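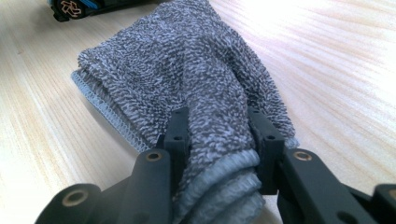 Figure 1. Folded grey towel held in the hand-held gripper, wooden tabletop.

Nusgate Cloth Handling Set: Data Card and Collection Rules
Release 3, 23 Sep 2022

Summary

This release contains 504 recordings of cloth handling made with hand-held grippers. Each recording covers one task carried out by one operator. The set is intended for research on grasping and folding soft household items. It is maintained by the data office at Nusgate, with review by Gokoten.

The rules below apply to all recordings in this release and to any recording offered for a later one. Sites that joined before June worked under an earlier text; their recordings were checked again under the present rules before they were accepted.

Responsible persons

Collection rules: Dulce Carrillo
Equipment and calibration: Paavo Laaksonen
Labels and review: Parveen Sethi

Before a session

The operator shall inspect both fingers and both arms of the gripper for cracks, loose screws and play at the pivots. A gripper with visible play is taken out of service and entered in the equipment log.
The lens shall be cleaned with a dry cloth.
Work surfaces shall be cleared of papers, mail, screens and anything else that shows a name or address. Ordinary objects may remain on the surface.
Curtains and lamps shall be left as they normally are at the site. Glare on a tabletop is not grounds for rejection if the item and both fingers can be made out.

During a session

Close the gripper on the item at a steady speed. Thick items such as folded towels may be gripped through several layers, and the label must then read "multi-layer".
Keep the free hand out of view unless the task sheet calls for two hands.
Do not pull against a hem or edge binding with full force.
If an item is dropped, continue the task. Dropped items are kept in the set and labeled as such.
An operator may work for 30 minutes before a break is required.

Labels

Every recording carries an item type, a grip type, a surface type and an outcome. Outcome is assigned from the full recording and never from a single still. Two reviewers label each recording separately. Where they disagree, the label is decided by Parveen Sethi and the original labels are kept in the notes field.

Color and material are free-text fields. Reviewers should write what can be seen and leave the material field blank when in doubt.

Consent and removal

Operators sign the Rosales consent form before their first session. Any operator may ask for recordings to be removed, with no reason required. Removed recordings are deleted from the next release, and users of earlier releases are asked to delete their copies.

Known limits

Towels are more common in the set than shirts or bedding. Most surfaces are tabletops. The lower part of the view is often out of focus where the gripper is close to the lens. Grip force was not measured.

Changes to these rules

Proposed changes are sent in writing to Dulce Carrillo and take effect with the next numbered release.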